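## 4. Fitting the liner and setting up the bin

Applies to the Koladico 13-litre open bin, all colours. Read section 3 (Unpacking) first.
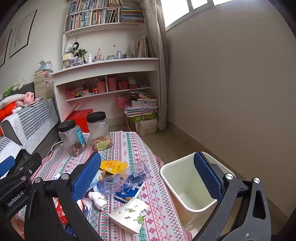

*Fig. 4.1: Open bin standing against the right-hand edge of a small table.*

### 4.1 Choosing a position

1. Stand the bin on a level, hard floor. On deep carpet, place the base plate (part C) underneath.
2. Keep the bin at least 72 cm from any heater, stove or open fire.
3. Leave the opening clear on the side from which it will be used.
4. If the bin stands beside a table with a cloth, check that the cloth does not hang into the opening. Shorten or fold the hem if needed.

**Note:** The bin may be placed against a wall or a piece of furniture. It must not be wedged between two pieces of furniture, as the rim needs room to flex when the retaining ring is fitted.

### 4.2 Fitting the retaining ring

The retaining ring (part B) holds the liner in place. It has a flat side and a ribbed side.

1. Wipe the rim of the bin with a dry cloth.
2. Hold the ring with the ribbed side facing down.
3. Line up the notch in the ring with the raised mark inside the rim.
4. Press down at the notch until it clicks.
5. Work round the rim in both directions, pressing every few centimetres, until the ring sits flush.
6. Pull upwards lightly on the side opposite the notch. The ring should not lift. If it does, remove it and repeat from step 2.

**Caution:** Do not use a hammer or mallet on the ring. Rims cracked in this way are not covered by the guarantee.

To remove the ring, put a thumb in the notch and lift. Do not lever it off with a screwdriver.

### 4.3 Fitting a liner

Use Gauthier size 31 liners or any plain liner with the same opening. Liners with a drawstring can be used, but the string must be tucked under the ring.

1. Remove the retaining ring.
2. Open the liner fully and push it down to the base of the bin.
3. Fold the top of the liner over the outside of the rim, leaving an even overlap.
4. Press out trapped air by running a hand down the inside wall.
5. Refit the ring as in 4.2.

If the liner rises when the ring is pressed home, air is still trapped beneath it. Lift one side of the ring, press the liner down and close the ring again.

**Caution:** Keep liners away from babies and small children. Danger of suffocation.

### 4.4 First use

- Do not fill above the lower edge of the ring.
- Do not put in hot ash, cigarette ends, batteries or liquids.
- Do not stand or sit on the bin.
- Food waste should be wrapped. Change the liner daily if food waste is included.

### 4.5 Cleaning

1. Remove the ring and liner.
2. Wash the bin and ring by hand in warm water with a little washing-up liquid. Neither part is suitable for a dishwasher.
3. Rinse, and dry the rim before refitting the ring. A wet rim will prevent the ring from gripping.

Bleach and scouring powder will dull the surface. For stubborn marks, leave a damp cloth on the area for an hour, then wipe.

### 4.6 Spare parts

| Part | Description | Order code |
|---|---|---|
| B | Retaining ring | 3200-B |
| C | Base plate | 3200-C |

Order from Koladico Spares, Wodcombe. Quote the code moulded into the underside of the bin. Rings supplied before June have a shallower notch and fit the same rim.

Section revised 1/22/25, M. Crichton. Checked by J. Yap.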